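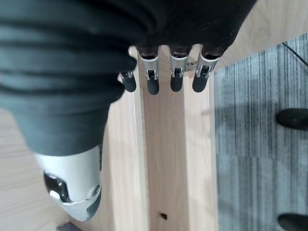 木とカーペット。八月。

印刷する | メールで送る

朝六時に目が覚めて、そのまま『フルンホルム』(Hurnholm)を読む。1,213ページ。昨夜寝る前に見たときも1,213ページだったので、睡眠中に進んだ分はないようである。

この本を読みはじめたのは梅雨の終わりごろで、当時の私は「夏のあいだに読み終える」と人に言ってまわっていた。言わなければよかった。言われたほうは忘れてくれればいいのに、こういうことに限ってみんな覚えている。先日も歯医者の受付で「あの長い小説、どうなりました」と聞かれ、口を開ける前から口ごもった。

薦めてきたのはキアヌーシュ・レザーイーさん(Kianoush Rezaei)である。翻訳の勉強会で隣に座った縁で、もう長い付き合いになる。彼は本を薦めるとき、内容をほとんど説明しない。このときも「島の話です。雨が降ります」としか言わなかった。全1,766ページを薦めるにあたって、もう少し何かあってもよかったのではないか。ただ、ここまで読んできた者として言えば、島の話であり、雨は降る。要約としては間違っていない。

版元はペンリー。紙が薄く、めくると必ず二枚いっしょに来る。二枚来たことに気づかず読み進め、死んだはずの伯父が台所で鰊を焼いている場面に出くわして、これは幽霊の話になったのかと感心したことがあった。戻って確かめたら、伯父は単に別の伯父だった。この家には伯父が多い。巻頭に八代にわたる家系図がついていて、そのうち三代は全員の名前がエで始まる。作者は登場人物の名前を考えるのに使う体力を、天気の描写にまわしたらしい。

朝食はパンと卵。卵は固くなりすぎた。鍋を火にかけたまま「あと一段落だけ」と思って本を開いたのがいけない。この小説の一段落は、卵一個より長い。

午前中は仕事。校正の戻しを二本片づけ、メールの返事を書き、書いたメールを読み返すと文が妙に長くなっていた。「先日お送りいただいた原稿につきまして、雨の上がった昨日の夕方にあらためて拝読いたしましたところ」とある。雨の情報は要らない。影響を受けるなら、もう少し実入りのあるところを受けたい。削って送った。

昼、そうめん。薬味がないので梅干しをひとつ落とす。食べながら読もうとして、やめる。前につゆを飛ばして、領主の長男が初めて船に乗る大事なページに茶色い染みを作ってしまった。いまでもそのあたりを開くとかすかに鰹の匂いがして、港町らしいといえばらしいのだが、北の海で鰹は獲れないだろう。

午後は読書に充てるつもりだったのに、暑くて頭が動かない。扇風機を「強」にするとページがめくれ、「弱」にすると人間のほうがだめになる。文鎮の代わりに辞書を載せてみたら、今度は文字が読めない。結局、肘で左のページを押さえ、右手で右のページを押さえるという姿勢に落ち着き、二十分で首が痛くなった。寝ころがって読む方法も先週試した。腕が疲れて顔の上に本が落ちた。あの厚さのものが鼻に当たると、文学に対する考えが少し変わる。

気分を変えようと、三時過ぎに本を抱えて駅前のコタレオへ行く。冷房が効いていて、椅子が硬い。長居をさせないための椅子だと前から疑っている。アイスコーヒーを頼み、1,213ページを開いて、隣の席の二人連れの話を聞いた。聞くつもりはなかったのだが、妹さんの結婚式に誰を呼ぶかという話で、呼ぶと揉める親戚が一人いて、その人を呼ばないともっと揉める親戚がもう一人いる。フルンホルムよりずっと筋がはっきりしていて、続きが気になる。残念ながら二人は結論の出ないまま四時に帰ってしまった。続巻を待つしかない。

静かになったので読む。ようやく動いた。1,214ページで次女が手紙を受け取り、1,215ページで封を開けずに引き出しにしまい、そこから先は引き出しの話になる。引き出しは祖父が作ったもので、湿気の多い日には開かない。外は雨である。つまり、しばらく開かない。私はコーヒーの氷を噛みながら、ここで一度、本気で投げ出すことを考えた。

投げ出したところで誰も困らない。レザーイーさんは怒る人ではないし、歯医者の受付の人にも生活がある。図書館の本でもないから期限もない。自分で買ったのである。そこが困る。買った値段のことを考えると、1ページあたりはむしろ安いのだが、安いからといって全部食べなければいけないわけでもないのは、食べ放題で何度も学んだはずだった。

帰り道、電器屋の店先にウルトラ(Ultora、綴りのとおり読むとウルトーラかもしれない)という電子書籍の端末が並んでいて、手に取ってみる。軽い。顔に落としても無事だろう。同じ小説も買えるというので店員さんに調べてもらうと、電子版は1,626ページだと言う。140ページも少ない。どこが抜けたのですかと聞いたら、文字の組み方の違いですと、たいへん丁寧に教えてくれた。そうだろうとは思ったが、私としては引き出しの話が丸ごとないという答えを期待していたので、少しがっかりして端末を棚に戻した。

夕飯は茄子を焼いた。味噌汁も茄子。昨日、母が送ってきた段ボールの中身が茄子ばかりだったためで、明日も茄子だと思う。母に礼の電話をかけたところ、何をしていたのかと聞かれ、長い小説を読んでいると答えたら、「誰か死ぬの」と言う。もう十人以上死んでいると言うと、「それなら進んでるじゃない」と褒められた。

夜、レザーイーさんにメッセージを送る。次女の手紙には何が書いてあるのか、差し支えなければ教えてほしい、と書いた。自分でもみっともない頼みだと思う。返事はすぐに来た。

「そこまで読んだんですか。すごい。私は船のところで止まっています」

しばらく画面を見ていた。船のところというのは、例の鰹の染みのページである。この人はまだ全体の四分の一も行っていないところから、私にこれを薦めたのだ。どうりで島と雨のことしか言わないわけだ。

腹が立つかと思ったら、わりに機嫌がよくなって、風呂のあとに麦茶を飲みながらもう少し読んだ。引き出しはまだ開かない。伯父がまた一人帰ってきた。今度のは左利きだという。1,231ページに栞をはさんで、電気を消す。明日は茄子をどうにかすること。それと、鍋に火をつけたら本を開かないこと。

この日記をシェア(3) | コメント(8)
印刷する | メールで送る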